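Why Is It Dark at Night?

I used to think night was a thing that arrived, like a bus. Nope! Our planet spins, and at bedtime your side has turned away from the Sun.
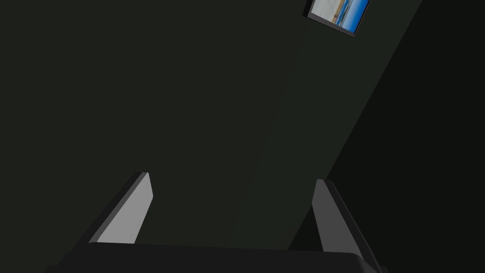

Eshun wrote in to ask whether the Sun switches off. It doesn't – it's busy shining on somebody else's breakfast.

So how do your eyes cope? The black hole in the middle, your pupil, opens wider to let in more light.
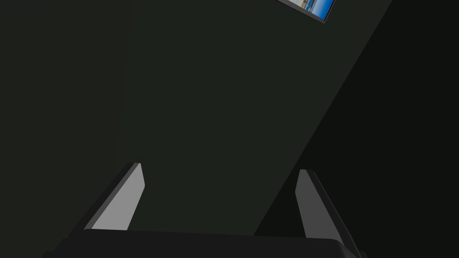 Why do colors go away?

Your color sensors need plenty of light. The other kind manage with very little, but they only do grays.

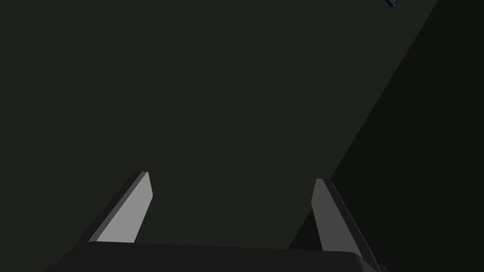

Shadows are darkness too, just smaller. Something blocks the light and the bit behind misses out. A dark green surface can sit right beside a nearly black one, with a straight line between them. Try it with a flashlight on Friday!
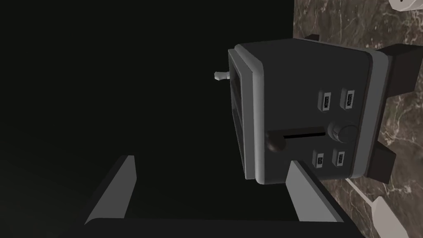 Dark gray toaster, light gray rim.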